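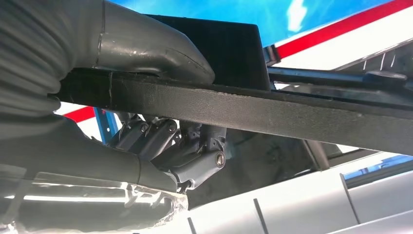 Why does my heat pump hot water system run at night when the timer is set for midday?

Kikden, 200 litre tank, installed in May. The timer is set to run from 10 am to 3 pm to use the solar. The meter log still shows it drawing power at 2 am on most nights. Is the timer faulty?

ravine_318
The timer is probably working. Many heat pump units have a separate low-temperature override which starts the compressor when the tank sensor falls below a set value, whatever the timer says. Look in the installer menu for a minimum tank temperature. If it is set close to the target temperature, a small overnight loss will trigger it. Lower the minimum a few degrees at a time and check the log after each change. Don't lower the target itself, as the stored water has to reach 60 degrees regularly to control legionella.

Also check the clock. Some controllers lose the time after a power outage and restart at 00:00. If yours is out by several hours, the midday window will fall at night.

dunmore7
Mine did this. Turned it off at the switchboard overnight and that fixed it. Ravn unit though, so might be different.

plumbline
Switching it off at the board also disables the frost protection on most models. In a cold area that can split the heat exchanger, and the warranty may not cover it. Use the menu.

One more cause is heat loss from the pipework. If the hot outlet has no lagging for the first metre, the tank will cool faster than it should. Lag the outlet and the valve connection, leave the relief valve lever and drain clear, then compare a week of meter readings.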